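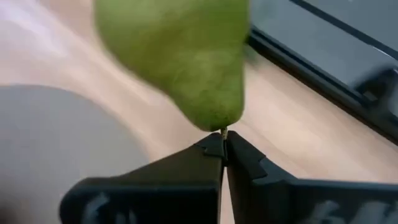 Green pear, held by the stem.

Dec 22, 2019

Blackout blind, Povutis sample, second go. The first one went back because the side channels were cut for somebody else's window. These fit. The instructions still show a different bracket from the one in the bag, so I have stopped reading them.

Mounted on the mock nursery frame, inside the recess. Ran it up and down 100 times by hand. My arm has views on this. The chain stayed on the sprocket until pull 90, then skipped, then behaved itself for the last ten like a child who has been spotted. Chain tensioner is screwed to the frame properly, so I blame the sprocket.

Light test with the shop lights on full and me behind the blind in a chair: dark down both sides, bright stripe along the bottom bar. Gap there is 3 mm. Bader's blind had the same stripe in June and they told us it was "ambient". A foam strip cured it then. Cut a new one from the Stodelow roll, gray, the white having gone wherever the white goes.

Fabric: the moon pattern is printed slightly crooked. You can't see it until you have seen it – after that you can see nothing else. Left-hand moons sit lower than the right. Asked Urrutia for a plain one to compare, in the oatmeal, quoted 14 days.

To do: new sprocket, repeat the pulls, leave the foam on over the break and see if it peels. Return the good stepladder to the paint side before they notice. The drill battery on the windowsill is dead, please don't put it back in the case.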